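In defence of the messy drawer

My neighbour Anum Rana has thrown away her drawer. She hasn't got rid of the furniture, you understand, only the contents: the drawer under the kitchen worktop where the dead batteries lived with the live ones, and where a key had been waiting since November for somebody to remember its door. She now has a system. It came from a firm called Bratico and it has 23 compartments.

I went round to admire it. I admired it for as long as I could and then asked for a rubber band, and we stood there while she worked out whether a rubber band was Fastenings or Stationery. It was in Miscellaneous. The system has a drawer after all, then, only smaller and with a label on it.

I am not against tidiness. I like to be able to see the floor. What I object to is the idea, now held by every magazine in every dentist's waiting room, that a thing without a fixed home is a moral failing. Most of what we own has no fixed home. The tape measure lives wherever you last measured something. Scissors migrate.

The case for sorting is always time. Esben Fogh, who runs evening classes on the subject in our library and is a very nice man, told us that a household loses 13 minutes a day to looking for things. Perhaps it does. I spent a whole afternoon sorting my pens by colour on his advice, and I still write everything with the one from the bank.

And looking for things has its uses. Hunting for a stamp last winter I found a letter from my aunt, a perfectly good torch and the instructions for a boiler we no longer own. I read all of it — even the boiler. I never did post the card.

The sorters will reply that small things are where it all goes wrong, and on this I give ground. Pens and little plastic bits do spread over any flat surface you leave them.

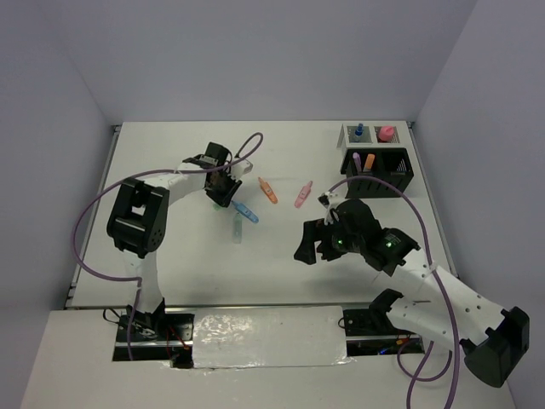
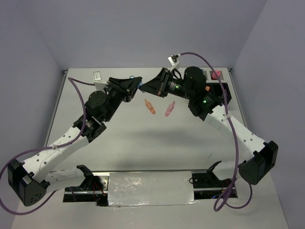 What I would keep

One drawer per household, unlabelled, not to be opened by guests. It should stick slightly. Anum may have a key to mine, if I can find it, and she can borrow the rubber bands.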